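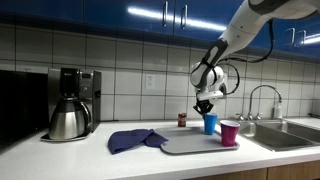
Zosance Break Room and Pantry Working Group
Minutes, February meeting
Held in the Jokura room, start 2:05 p.m.

Present: Genalyn Manalo (chair), pantry staff from both shifts, one person from Facilities, one from Safety, two floor representatives, HR (by phone). Notes by Facilities.
Apologies: evening cleaning lead.

1. Minutes of the last meeting
Accepted with one change. Item 4 should say that the dishwasher contract is with Chow, not Brokedik. Brokedik supplies the arm and its software only.

2. Report on the arm
Genalyn gave the figures for the period since the last meeting. The arm handled 737 cups in the second-floor pantry. Of these, 70 needed a person to step in, mostly because a cup had tipped over or two cups were stuck together. The pantry staff said the 70 is probably low, as people sometimes right a cup by hand and do not press the button on the log. Agreed that the log should be treated as a minimum until pressing the button becomes a habit.

Safety reported no injuries and 2 stops. Both stops were from someone reaching across to the faucet while the arm was moving. The arm halted as it should each time. One of the floor representatives said people on her side of the building now wait to rinse their mugs until the arm has finished, and that this adds to the line at the morning break. Facilities will look at running the arm after the break instead of during it.

3. Counter layout
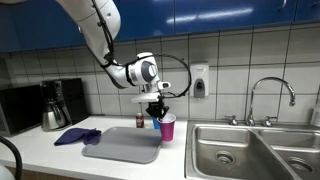

The pantry staff asked for a fixed layout to be written down, so that the morning and afternoon shifts set up the same way. At the moment each shift has its own idea of where things go, and the afternoon shift often spends the first part of its time moving them back. It was pointed out that the arm can pick up a cup standing directly on the white countertop, as with the pink one next to the gray tray, so the tray is not needed for pickup and could be kept for carrying. The morning shift would still like the tray left out, as it keeps drips off the counter. A cup standing right behind another, like the blue one there, was given as a case the layout should cover. Brokedik will be asked how much space the arm needs between cups. Cloths are to be hung up after use and not left lying on the tray. The coffee maker stays where it is.

Action: pantry staff (both shifts) to agree on one layout and send it to Genalyn. Facilities to mark it on the counter with tape.

4. Jobs and hours
This took up most of the meeting. The pantry staff asked directly if hours would be cut once the arm is working without much help. HR said that no reduction is planned for this budget year and that nothing has been decided past that. Staff said they had heard the same wording before the mail room changes and would like something in writing. HR agreed to provide a letter.

Genalyn said the work has shifted more than it has shrunk. Less time goes to clearing cups and more goes to setting up, watching, and fixing. One staff member said the clearing was the part of the day when she talked to people from the other departments, and she now spends that time facing the counter with a tablet. Another said he likes the new work and would take more training if it came with a change in job grade. HR noted the question about grades - it has also come up in the warehouse - and will take it to the pay review.

It was asked who is responsible when the arm drops or spills something. Agreed that whoever is on shift cleans it up as before, but it is not to be counted against them in any way.

Action: HR to send the letter on hours before the next meeting and report back on grades.

5. Training
So far 2 people are trained to restart the arm after a stop, and both work mornings. If it stops in the afternoon it stays stopped until the next day and cups are cleared by hand. The afternoon shift asked for places on the next Brokedik session. Genalyn will book them, with the time counted as paid hours. The floor representatives asked for a one-page sheet by the sink for everyone else, in plain language, saying when it is all right to use the faucet. Safety has a draft.

Action: Genalyn to book training. Safety to send the sheet around for comment.

6. Other business
The noise complaint from the accounting side was about the ice machine and has been passed to Facilities.
A request to have the arm make coffee was not taken up. Safety does not want it handling hot liquids at present.
The dishwasher is due for service by Chow and will be out of use for a morning. Notice to go up on the door.

Meeting closed 3:20 p.m. Next meeting in the same room, time to be sent by email.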